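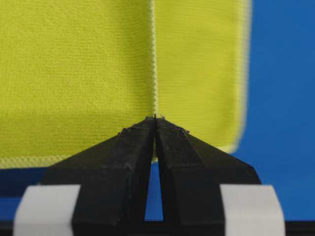 The Cloth Drawer

Gallery 13 in the Household Things series
Words by Yolandi Ntuli, washing and hanging by Pravesh Fourie
2,628 views | 9 comments

Every kitchen has a drawer where cloths go when they're clean and where they stay until somebody spills something. Ours sits under the toaster and won't close if the cloths have been folded by me. Pravesh thinks that's a folding problem. I think it's a drawer problem, and we've lived with both opinions for nine years.

In November we took everything out, washed it, and decided what could stay. The notes are in the order things came off the line, so don't look for a system.

The yellow-green one
Chartreuse if you're selling it, lime if you're using it. It has the faintly fuzzy knit that grabs crumbs and then declines to give them back. Against the blue it looks almost festive, a big ambition for something that mostly meets the stovetop.

The yellow-green one, its edges
Overlocked in a pale zigzag, up the side and along the bottom. I have owned coats with less stitching. Once you notice the edge on a cleaning cloth you'll check all of them, and your shopping trips will get longer.

The yellow-green one, folded
With one layer hanging nearer than the other, you get two greens for the price of one: a sharp, serious lime with all its little ridges, and a soft pale one that looks as if it has just woken up. Same cloth. I feel this way about myself before and after coffee.

The Barroso dish towel
Came free with a set of pans from the Barroso store on the corner. The pans are gone. The towel has a pear on it and dries nothing, just moves the water to the other side of the plate. Kept for covering dough, where absorbency is not an issue and the pear can be admired.

The good linen
A wedding present, ironed once. It lives at the bottom of the pile so it won't be used, and it's the first thing guests find when they offer to help. One of them did a roasting pan with it. We are still friends, in the sense that we exchange cards.

The waffle pair
Bought as a set, now two different sizes. Pravesh washed one of them hot. He maintains it was always like that. I have put them next to each other on the counter several times without comment.

Skuvex sponge cloth, gray
Goes stiff as a cracker when dry and floppy again under the tap. You could shingle a roof with a dozen of them. Very good on the sink, very alarming if you find one at the back of the drawer in the dark.

The glass cloth
For glasses only. This rule is written nowhere and enforced by me. There's a coffee stain in one corner that no one has come forward about — I have my suspicions and there are only two of us.

Half a T-shirt
Souvenir of a bike ride in Hovlow, front half. The back half is in the garage, doing things with chain oil. Cotton gets better the older it is, and this one is old enough to have opinions. It does windows beautifully, provided you don't mind a cartoon otter going past your face.

The one with the loop
Every cloth should have a loop. This one has a loop and nothing to hang it from, as the hook came off the wall in the spring. I've been asked to mention that the new hook is in the hall closet, still in its packet.

Skundley "Everlasting" cloth
Lasted until August.

The potholder
Not a cloth, but it was in there. Quilted, scorched on one side, made by Pravesh's aunt from curtain scraps. It lets the heat through after a count of four, so you learn to walk quickly. Nobody is allowed to throw it out.

The mystery square
Orange, thin, about the size of a paperback. We don't remember buying it. It may have come with eyeglasses, though neither of us had glasses until recently. Polishes spoons well. Staying, pending further inquiries.

What we threw out
The towel with the hole you could put a fist through, two sponges, and a calendar printed on a tea towel for a year I would like to keep private. The calendar had been used so often that most of spring was missing.

How we wash them now
Kitchen cloths in a load of their own, no fabric softener, which leaves a film on the knit kind and makes them smear. Bright colors separately the first couple of times. The lime one gets its own small wash until we trust it. Hang them by a corner and give them a snap first so the edges don't curl.

Pravesh has since refolded the whole drawer in thirds, standing up on end like files. It closes. I've been told not to touch it, and I have touched it, and it's back to closing most of the way.

Next gallery: the box of lids, if we can get it down from on top of the fridge.

Previous: Jars We Are Saving
More in Household Things
Leave a comment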